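Cable sorting, week five
Posted in December by Nesma Bensaid
Filed under: Robot club

The club has moved on from blocks to cables. The task we picked is sorting by color, with two arms working from three containers.
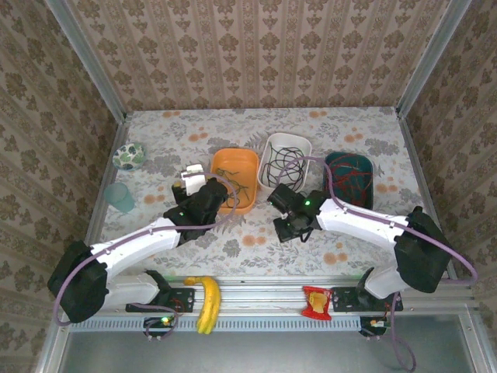

Zlata thinks we should have stayed with blocks until spring, and she told the whole group so at the last meeting. Her point was that a block stays the same shape when you grab it and a cable doesn't, so we can't tell a bad grasp from bad luck. Hernán agreed with half of that. We voted and cables won, but I wrote her objection in the log.

The rules for our task are short. The red cables belong in the teal tray. Thin black ones go in the white bin, and dark brown ones go in the orange tray. A run is 100 seconds. If a cable ends up hanging over the edge of a tray it counts as a miss, even if most of it is inside.

Our best run so far is 13 cables. That was Daryna driving both arms by hand with the leader controls. The trained policy is well behind her. It does fine on red and mixes up brown and black, mostly in the evening when the room lights are on -- I want to try a brighter lamp before we change anything in the code.

We have 2925 recorded grasps now, counting the failed ones. Zoriana is going through them and tagging the ones where two cables came up together. She has asked people to stop naming their files "test" and "test2". Please do that.

Still to do before the Trorkia meet:
Retie the arm cables so they don't drag across the trays.
Write the one-page summary for the judges.
Decide who drives if Daryna has her exam that morning.

The next session starts at 5. Bring a laptop if you have one, and the charger.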